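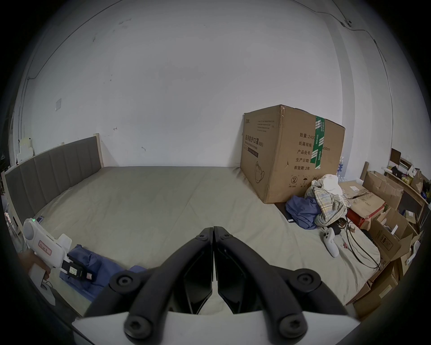
Send the Short Letter

I love a printed letter! My shop in Clasham mails 300 of them every April, and each has one offer and one phone number. I think most small businesses would do better with that than with another glossy brochure.

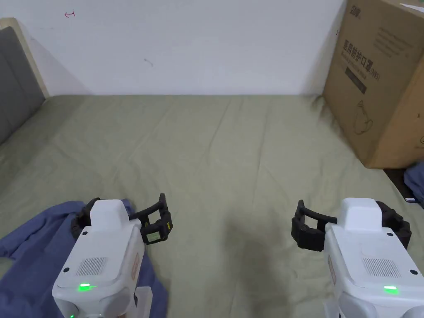
Brochures try to sell 12 services at once, and the reader's eye slides right over them. Leave some white space. A big white wall with one small red mark near the top pulls you straight to the mark — a page works the same way. Give people one thing to look at and they'll look at it. 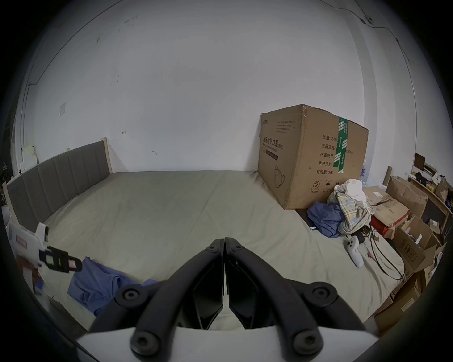
Rocío Collado

My favorite letter ever was for a gutter cleaner in Palacios. It was seven lines long, signed in blue ink, and he still keeps a copy in his truck. Write one tonight, read it out loud, then cut whatever makes you stumble. It's so much fun once you get going!

Contact | © Stedesel Letters | Back to top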